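## Washing-up tips from the robot kitchen

I never thought I'd learn anything about a sink from a robotics group, but I've spent a good part of the winter helping Wanda Tillman and her lot at Skatberg write up their kitchen work, and some of it has come home with me. They've been teaching a two-armed robot the small jobs at the sink, and went through 2,358 tries to find out where it goes wrong — which is a good many more than I've ever kept track of at mine!

**Settle the rack first.** Most of the fumbles came from a rack that slid when something touched it. Push it firmly against one side of the basin before you put anything on it.
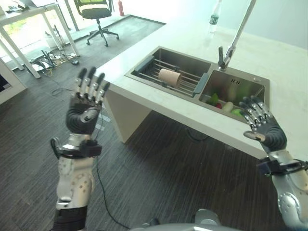

**Give the vegetables their own basin.** With cups on one side and veg on the other, the arms got in each other's way far less, and so do my husband and I. If you've only the one basin, a colander will do nicely.

**Start with whatever is nearest.** Tavion Halvorsen compared two ways of clearing a basin, nearest first and biggest first, over 141 runs of each. Nearest first dropped fewer things (the big ones tend to get dragged across the little ones, you see). I do my carrots that way now, and I've stopped losing radishes down the back.

**Lay cups on their sides if they wobble.** You'll want to turn them once so the last drops run out — I leave mine while the kettle boils.

Wanda wants to try wet plates next, and I've offered her my chipped ones.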